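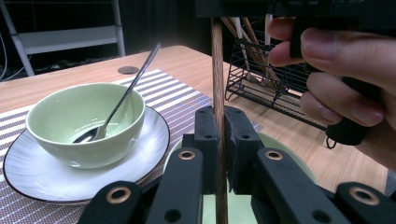 Zerkbridge eatery drops the packaged place setting, adds a dollar

Diners at Drullard, the noodle and rice shop on the Zerkbridge waterfront, will be picking out their own chopsticks from Saturday. The shop is doing away with the paper-wrapped pairs it has handed out since it opened and putting a shared holder of reusable wooden ones on every table. Bowls, plates and spoons will be stacked for customers to collect on the way in.

Management calls it "a return to the family table." It also comes with a table charge of one dollar a head, which the family table did not have.

The shop says the charge covers washing. That may be so, but the notice taped to the door gives no figure for what the washing costs, or for what the shop used to spend on disposable pairs and will now keep. Asked for both numbers this week, Drullard sent back a copy of the notice.

The tableware comes from Eichhorn, a restaurant supplier with a warehouse off the ring road. Its catalog lists the line as Grornia and describes the pale green glaze as "calming to the appetite," a claim it does not support with anything. The order ran to 206 pieces, according to the shop, bowls and plates together. Striped placemats are part of the package too.

None of this is new. At least 2 other places in town have tried shared chopsticks. One went back to wrapped pairs before the summer was out, after complaints about mismatched lengths and sticks that had started to splinter at the tip. Wood has to be dried properly between uses, and a small kitchen at lunchtime does not always have the time or the rack space.

Drullard says its chopsticks will be washed after each sitting and replaced when worn. How worn is left to the staff. The shop did not say what happens to the ones left in the holder that a customer has handled and put back, a question that came up more than once in the line outside on a recent lunch hour. Several people there liked the idea of less trash. They were less sure about the dollar.

Customers who want a wrapped pair can still ask for one at the counter. They will pay the table charge anyway. Takeout orders are exempt, and so are children under 7.

The shop says the change will cut its trash by some 20 bags a month. It has not said how it arrived at that, or how large the bags are. The trial runs through March, when Drullard will decide whether to keep the new setup. The notice does not mention whether the charge is part of the trial.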